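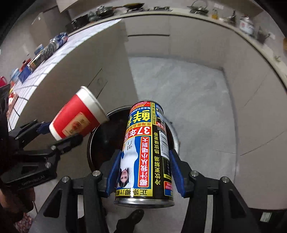
3.2 Drinking containers

The container set was chosen to cover the two kinds of vessel most often handled at a serving counter: the sealed container in which a drink is sold and the open one from which it is drunk. Two items were used for the main comparison, a tall beverage can and a paper cup (Figure 3). The remaining items are listed with the supplementary material.

The can is a coconut drink (椰汁) with a crowded wrapper. Text and color blocks cover most of the surface, and the main yellow characters sit on blue next to a red band. One line on the wrapper, 冷饮更解渴 热饮味更香, recommends the drink both cold and hot. We kept this item because the wrapper looks different from each side. A woman in white is printed on one part, while the barcode and the information box are on a mostly black part. A reader who sees the can from one side only has little to go on for the other, and labels assigned from a single view were less consistent for this item than for plain cans.

The cup is red with white bands at the top and base and a tan label carrying a round dark red emblem. Its wall yields under light pressure, and its outline changes with tilt far more than that of the can. Tilt was therefore recorded for both items in steps of 90 degrees, with intermediate positions assigned to the nearest step. An inverted can was coded separately from one lying on its side, as the two are easily confused when only the lettering is used as a guide.

Labels were assigned by two coders following the Foro scheme, which separates container type, orientation and printed content into independent fields. Disagreements were settled by a third reader (V. Trummer). Most concerned orientation. Type was rarely disputed, and printed content only where small lettering could not be read.

Figure 3. Beverage can, apparently inverted, and tilted paper cup.

3.3 Orientation coding

Each container was given one of 4 orientation codes: upright, inverted, sideways or undetermined.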